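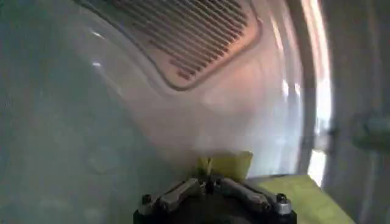

How often should you wipe out the drum of a dryer that strangers use?

Once a day if it runs all day, and right away if somebody has dried a crayon. At home, once a month is plenty, and most people get by on never.

Opening Up a Small Laundromat: Dryers First, Drinks Second
Posted by the Jirkham Wash and Dry, 902 Acuña Street, Lellano
October 2020

We wrote the first version of these instructions on the back of a detergent invoice, where they did good work until the invoice went through a cold wash. The new version is longer and lives on a website. It covers the two jobs that get skipped when the person opening is tired, meaning the dryer drums and the drinks rack.

What you need

A bucket of warm water with a small squirt of dish soap
Two soft cloths, one wet and one dry
A soft brush, the kind sold for bottles or for vegetables
A plastic scraper (an expired loyalty card will do, and we have a lifetime supply)
A trash bag
Old towels, already beyond shame

Leave the Bastar spray in the cupboard. It's a fine floor cleaner and it has no business in a dryer. The same goes for anything that smells like a gas station, comes with a flame on the label, or was recommended by your uncle.

The dryers

Cut the power to the machine before you put your head in it. If it was running late last night or first thing this morning, give it time to cool.

Look before you wipe. Spin the drum slowly by hand with the door open and check the whole way around. You're after gum, melted lip balm, dryer sheets plastered to the metal, and the small hard ghosts of things that used to be candy. Coins go in the jar. Socks go on the shelf, where they will remain until the end of the world.

Scrape the lumps with the plastic card, held nearly flat. If something won't come off, lay a warm soapy cloth over it and go do the next machine. Gum in particular likes to be ignored for a while. Never use a knife or steel wool on enamel. A scratched drum will snag every nice sweater in town, and their owners will all want to talk about it.

Wipe with the soapy cloth, back wall first, then around the sides, then the lip of the opening. Turn the drum as you go instead of climbing in after the far side. Dimples hold more grime than flat metal does, so go over them with a corner of the cloth and a little spite.

Vent slots get the soft brush, dry. Follow the direction of the slots and pull the fluff toward you. Pushing only sends it to the other side, and you'll meet it again in August when the machine takes two cycles to dry a pillowcase. Don't pour or squirt water at a vent.

Go over everything once more with plain water, then with the dry cloth. Empty the lint screen. Turn the power back on and run the old towels for 8 minutes. If they come out marked, you missed a spot, and the towels will show you what color it was.

Doing the whole wall of machines takes around 2 hours the first time. After a week of keeping up with it you'll be done before your coffee is cold, assuming you take your coffee very hot.

The drinks rack

People waiting on a dryer get thirsty, and thirsty people buy drinks from whoever is closest. We like being closest. The rack is white wire with a rail along the front of each tier, so it's hard to knock a bottle off and very easy to see dust on.

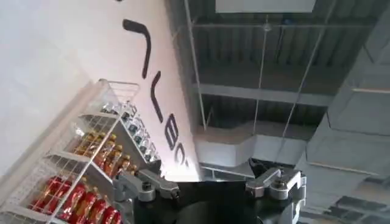
Keep one kind of drink to a tier. Mixed rows look generous for a morning and then turn into a puzzle, with customers moving four bottles to reach the one they want and putting back none of them.

Pull the old stock forward before you add any new. Yes, every time. Check the dates as you go and take out anything close. The fridge in back is for those, and staff may drink them with our gratitude.

Fill each row right up to the rail and face the labels out. A tight row stays upright. A gappy one leans, and then it looks like the last bottle at a party.

Dust the wire with the dry cloth from the dryer job, provided it's still dry. For sticky spots, move the bottles off that tier and use the soapy one. Wire needs wiping from underneath too, where the drips end up.

We reorder when the stockroom drops below 200 bottles. That number came from one very hot weekend and has never been questioned.

Last thing before unlocking the door, rinse both cloths and hang them up somewhere other than over the change machine.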